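**Kunach 2 - grasp planning and simulation, reviewed after a month of evenings**

Kunach 2 wants to teach your arm to pick things up before you let it near anything breakable. Installation took 30 minutes, most of them spent agreeing to things. The planner is quick and the default scene loads first time, which in this field counts as showing off.

I ran 1000 simulated grasps on the red cube using only the wrist view, then did it all again in Pesine, which is free and looks it.
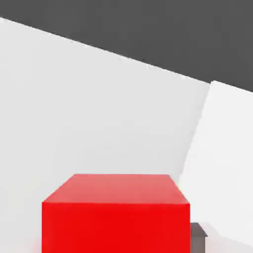
Kunach's perception module is the better of the two by some distance, at least until the cube gets close. Then the pose estimate starts to wander, and the planner follows it with touching loyalty. Florante Pascual suggested freezing the estimate for the last stretch of the approach. It's one line in the config file, under a heading called "misc".

The logging is lovely. The error messages are not - my favourite was "plan failed: plan".

Worth paying for if you work with a wrist camera. Otherwise, stick with Pesine and buy lunch.

*Divina Salazar*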